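Bemitz is a simulation add-on for small tabletop arms. You give it a scene, a set of recorded demonstrations and a policy, and it plays the policy back many times with the lighting, table color, room and object positions changed between runs. At the end it gives you a success rate and a table of failures. I used it through April to check a grasping policy before putting it on our own arm, and this review covers the method as much as the software.

## What it claims

The paper behind the tool, by Borghild Vik and Kamran Dehghan, argues that a policy's ranking in simulation can match its ranking on hardware if the scenes are varied enough. They don't claim the success rates themselves will match. That is a modest claim and I think a fair one. Most of us want to know which of 2 checkpoints to keep, and a ranking answers that.

## Setup

Installation took one afternoon. The arm model loads with joint limits already set, and you can swap in your own gripper file if the finger geometry is different. Mine was, slightly, and the edit came to a few lines.

Rooms and tables come from a built-in library. You can mix them freely, and the results can be odd places to put a workbench. Fiducial markers on the arm are part of the model and are rendered with everything else, so a policy trained on footage with markers will still see them. I left them on for all my runs.

## The flat object test

I spent most of my time on flat, round objects, where our policy is weakest. A two-fingered gripper has trouble with anything wide and thin lying on a table. It has to come in low at the edge, and a small height error means it pushes the thing along or presses down on top of it.

The renders are good enough to judge an approach by eye. I could stop a run, look at where the fingertips were against the disc and the tabletop, and decide whether the policy was aiming for the rim or only for the general area.

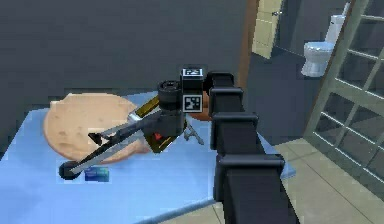

## Results

I ran 60 trials per checkpoint. The older one did better on flat objects, which surprised me, as the newer one had more training data. Marit Engström, who collected most of our demonstrations, pointed out that the added data was nearly all cups and blocks. We then ran 20 trials of each on the real arm and got the same order. The gap was smaller on hardware.

Changing the table color mattered more than changing the room. Pale tables with a tan object were fine. Tan on brown was bad for both checkpoints, and we would not have tested that pairing on our own.

## Problems

Contact is the weak part. Thin objects sometimes slide too easily, and I saw a few grasps counted as successes that I doubt would hold on a real table. There is a friction setting, but the manual gives no advice on choosing a value. I tuned it by hand against our hardware runs, and that takes away some of the point of testing in simulation first.

The failure table is also too coarse. A missed grasp and a dropped object share one label. I ended up replaying the failed runs and sorting them myself. Hertta Ahonen wrote a short script that splits them by gripper height, and I'd like to see something similar included.

Rendering is slow on an older graphics card. Plan on leaving it overnight.

## Should you use it?

If you have several checkpoints and one arm to share, yes. It saved us a good deal of time on hardware and it found a color problem we had missed. If you need a success rate you can publish, you still have to run the real trials. For soft or very thin objects, check the friction setting against your own table before you trust any of the numbers.

I'm keeping it installed. The next thing I want to try is the same test with a longer set of fingers.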